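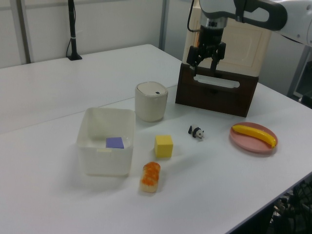
Boren tabletop set: dark brown box, lidded canister and toy pieces.

Sellden has added the Boren tidying set to its home storage range. The set pairs small open and lidded containers with toy food, a pink plate and a panda figure, for sorting practice at table height. The first production run is 1000 sets, catalogue number 2537.

"We kept the pieces plain so the sorting task stays clear," said Gregor Imrie, product manager at Sellden. Orders open in May.
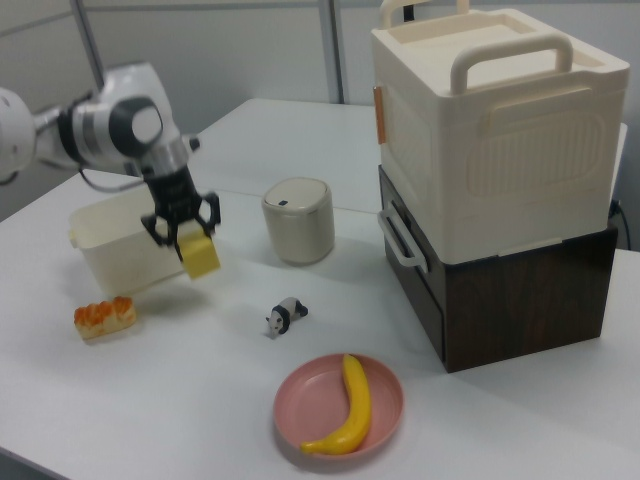

Can the containers be bought separately?
Single containers are sold through Agudelo from June, in packs of 13.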